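Feeding a Family on a Weeknight
Notes for session 5 – takeaways, meal boxes and what they really cost

Hello again, everyone. These are my notes from the evening, tidied up a bit for those of you who had to dash off to fetch children (I saw you go, no hard feelings!). Bring your food diary next time, even if it's got gaps in it. Mine has.

We started with the sharing box question. I do love a sharing box. You open the lid, everyone dives in, no one argues over whose plate is whose, and for ten minutes the house is quiet. But I wanted us to look at what we're paying for, so we took the Ovcombe family chicken box, which most of you said you'd had in the last month, and worked out what each person gets from it.

The box says it feeds five. In our house it feeds four and leaves one person making toast. Once you add the extra chips, the drinks and the delivery charge, it creeps up very quickly, and that's before anybody has asked for pudding. So the first thing to write down in your diary is the full amount that left your account. The menu price on its own won't tell you much.

Then we did portions. A child's main meal on the Ovcombe leaflet comes out at 785 calories with the chips and the shake. I'm not telling you off for that – mine have had it plenty of times – but it's good to know when you're deciding what the rest of the day looks like. Swap the shake for milk or water and you've made a big difference without any tears. Well, hardly any.
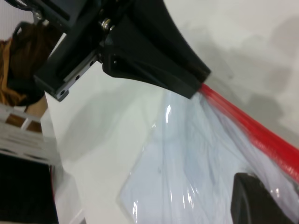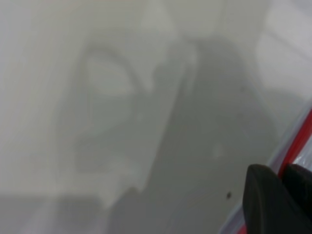

On the shake swap, Tesfamariam says it only works at their table if the jug of water is already out before the food arrives, and that asking the children what they'd like to drink is where it all goes wrong. I've tried it since and I'm converted. Don't ask, just pour!

Next, the half-and-half dinner. This was the bit you all wanted written down, so:

Order the main part only, no sides.
Put a tray of potato wedges in the oven when you place the order.
Slice a cucumber, or open a tin of sweetcorn. Both count.
Plate it up in the kitchen and keep the box off the table.

We spent ages on that last one. Some of you felt the box is half the fun, and I do see that. Try it both ways over 2 weeks and see if there's any change in how much gets eaten.

A quick word on leftovers. Cold chicken goes in the fridge as soon as it's cooled down, not after the washing up and the bath and the bedtime story. If you're heating it again it needs to be piping hot right through, and over 70 degrees in the thickest part if you've got a probe. Only heat it the once.

For next time: three dinners in the diary, one of them bought in, with the full cost and who ate what. Have a look at the Gukska meal kit leaflet too, as we'll be comparing it with a home-made version of the same dish.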